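The Long Way Back to Loose Tea

Vindmont has 2,937 residents, one traffic light and, as of last December, two places to buy tea by the ounce. The older of the two is Abeysekara, a narrow shop on the main street that sold mostly spices until its owners noticed that the tea shelf was emptying faster than everything else. They now keep 70 kinds, and spices have moved to the back.

Shahla Mazandarani runs the other one. She grew up in a house where the kettle went on before anyone was fully awake and stayed on until the dishes were done. When she moved to Vindmont she could find only bags, and she ordered her leaves by mail for 11 years before renting the old Prestov building, a former hardware store with a good floor and a bad roof.

"People told me they didn't have time for it," she says. "Then they would stand in the shop and talk for half an hour with a cup in their hand."

The roof took most of her first year's money. The rest went into stock, and she bought too much of it. Green tea fades quickly once the chest is opened, and she had to throw out nearly 525 ounces in the first summer. She now buys small lots and lets things run out. Regulars have learned to ask what is fresh before they ask for what they like.

Black tea is easier. It keeps for a year or more if it is treated decently, and it is what most of her customers drink. She sells a malty one for breakfast, a smoky one that divides families, and a house blend with cardamom that she calls Avo. The blend took a while to get right. Too much cardamom and it tastes like dessert, too little and there is no point in adding it.

Prices run higher than supermarket bags, but the gap is smaller than it looks. Good leaves can be steeped twice, sometimes three times, and a spoonful goes further than most people expect. Mazandarani tells new customers to use less than they think they need and to leave the pot alone for four minutes.

What to do at home

Water matters more than the pot. If your tap water tastes of chlorine, the tea will too, and a simple filter pitcher takes care of it. Bring the water to a full boil for black tea. For green, let it stand a few minutes after boiling or it will turn bitter.

Storage is where most people go wrong. Tea picks up smells from whatever is near it, so keep it away from coffee, onions and the spice rack. Heat does damage as well, and the cupboard over the stove is the worst place in the kitchen. A closed container on a shelf or table out of the sun is fine, and a window in the front is handy for seeing how much you have left – just keep that side out of direct light.
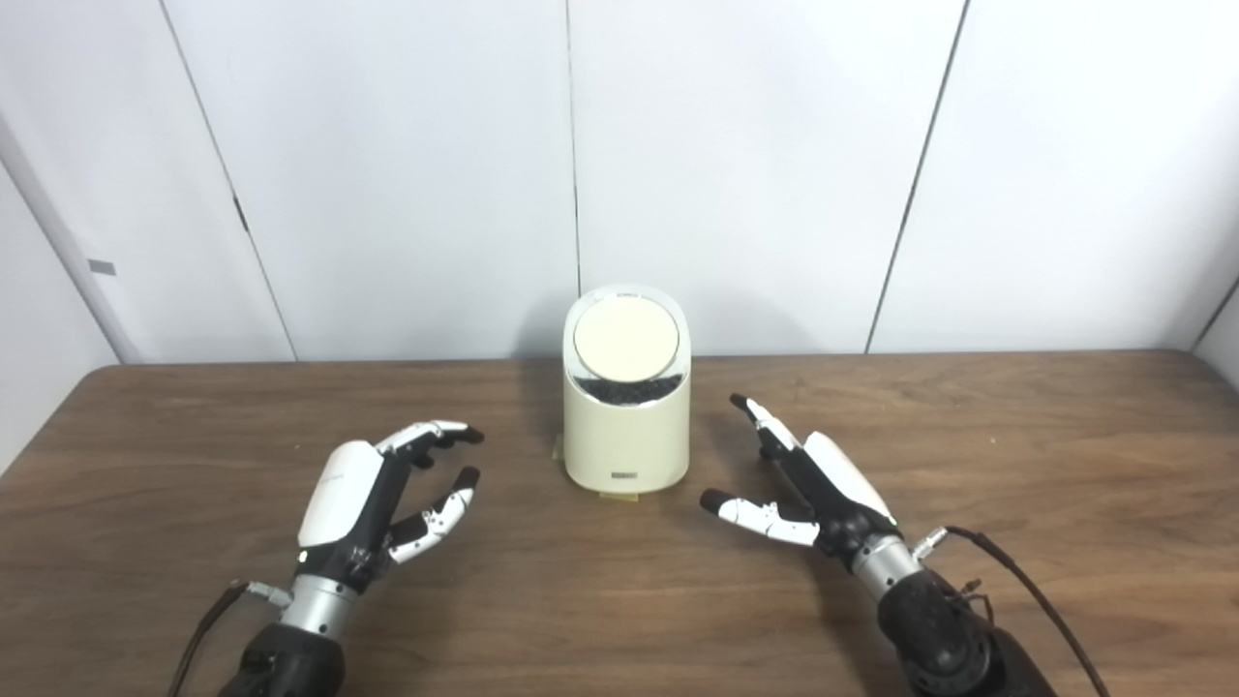 Where the trade goes next

Neither shop in Vindmont is getting rich. Abeysekara still depends on its spices in the winter, and Mazandarani teaches a tasting class in the evenings to cover the heating. Both say the customers are getting younger. Both have also been asked to sell bubble tea, and so far both have said no.

Contact us | Copyright, all rights reserved | Back to top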